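A Morning at the Plurkari Weaving Yard

I had been meaning to visit Plurkari for longer than I care to admit, and in October I finally packed a thermos, a notebook and far too many snacks and drove out to see where our table runners come from. If you have ever bought one of the blue striped ones from the Bello range, this is the place!

The yard sits behind a feed store, with a gravel lot and a gate that sticks. Leandro Sepúlveda met me there a little before nine and walked me straight past the office, saying the paperwork could wait and the light in the dye shed couldn't. He was right about the light. The shed is open along one side, and the skeins hang on poles in the order they came out of the vats, so you get a whole slow slide from cream to a deep rusty orange as you walk down the row. The orange comes from onion skins and a good deal of patience. I asked for the recipe and got a very friendly smile and no recipe.

From there we went into the loom room, which was much louder than I had pictured. There are 44 floor looms, set close together, and the weavers talk over the clatter without seeming to raise their voices at all (I had to have nearly everything repeated). A runner in the plain weave takes a morning. The ones with the raised diamond border, which they call the Wason pattern after the valley road, take the better part of two days, and having watched a border go in, thread by thread, I will never again grumble about what they cost.

I was allowed to try a practice loom. My six rows were crooked and a bit tight on the left, and they were kindly left in place for the next visitor to laugh at.
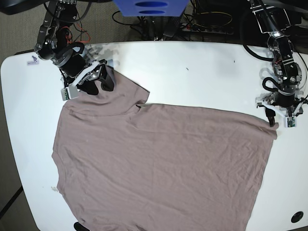 Bello Home Textiles, Sourcing and Makers Team

After lunch (lentils, flatbread and a green chutney I am still thinking about) Leandro showed me the finishing room, where fringes are knotted by hand and every piece is checked against a window for thin spots. The yard sent out 1,210 runners and placemats last season. The plan for spring is a smaller line of 1,000, which will leave room for something new: a cushion cover in undyed wool, woven with yarn from the Yao spinning shop across the road. I held the first sample and did not want to give it back. It's thick and a little springy, with flecks of darker fleece running through it, and I think it will look lovely on a plain sofa or the end of a bed.

We talked for a while about washing, as so many of you write to ask. Cool water, mild soap, dry it flat in the shade, and comb the fringe out with your fingers while it's damp. The onion-skin orange will soften over the years, and Leandro likes it better that way. So do I, having seen the old runner on his office table.

I left around four with a bag of wool ends, two placemats I hadn't planned on buying, and an invitation to come back when the cushion covers are on the looms.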